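Recording glassware demonstrations with the hand-held gripper

Odirard project notes
Written by Diane Tremblay, last changed 17 Jun 2018

These notes are for anyone collecting pick-and-place examples for the Prakik policy. They assume the gripper is already calibrated and that you have recorded with solid objects before. If you haven't, do the wooden block set first and come back.

Glass needs its own page because the first batch went badly. Ravinder Cloutier trained on it in the usual way and the policy kept closing short of the object. When we went back through the recordings, a lot of them had the fingers entering from a different side each time, over a cluttered table that showed straight through the glass.

Before you start

Check the finger pads. They fray with use and that is fine, but if a pad has come away from the finger and slides when you push it with your thumb, change it. Squeeze the trigger a few times with nothing between the fingers and make sure both sides move freely.

Put a plain white sheet on the table and tape down any corner that lifts. Leave the overhead light on and switch off the desk lamps. Reflections on a rim are part of the data and you don't need to get rid of them, but a lamp that one person uses and the next doesn't will split the set in two.

Open Grivelo, choose the glassware task and type your initials. The session number fills in by itself. If it shows 1517 you are in the test session and nothing will be kept, so close it and start a new one.

Recording an example

1. Stand the object on the sheet with nothing else near it. Turn the handle a little between examples so that it doesn't always face the same way.

2. Hold the gripper clear of the object and start the recording. Keep still for 2 seconds. The tracker uses this pause to settle.

3. Move in with the fingers open. Go slower than you would with a block. The camera should see the rim for as long as possible, and a fast approach blurs it.

4. Stop briefly when the fingers are near the part you mean to hold. Correct the angle here if you need to. Small corrections are useful to the policy, so don't throw an example away for having one.
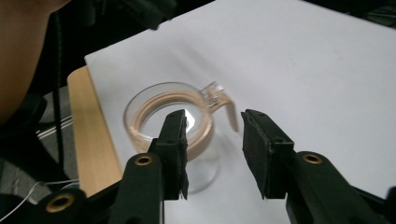
Gripper at the glass pitcher, with the right finger near the handle.

5. Close gently until the object is held, lift it a hand's width, move it to the new spot and lower it. Let the base touch the table before you open the fingers.

6. Back away along the line you came in on, then stop the recording.

Mark the example straight away as good, poor or failed. A slip that you recovered from is good. A slip where you reached in with your other hand is failed. Please keep the failed ones, as Ravinder uses them for the grasp checker.

How many to record

Aim for 100 good examples per object, split over 4 sessions. People get careless near the end of a long sitting and the approaches all start to look alike. Changing the person holding the gripper helps more than changing the table.

Uploading

Copy the session folder to the Janevski drive and wait for the check to finish before clearing the card. If the check reports missing frames, the usual cause is a loose cable at the gripper end. Push it home, record one short test and look at the frame count again.

Mugs and bowls follow the same steps. Stemmed glasses are on hold until August.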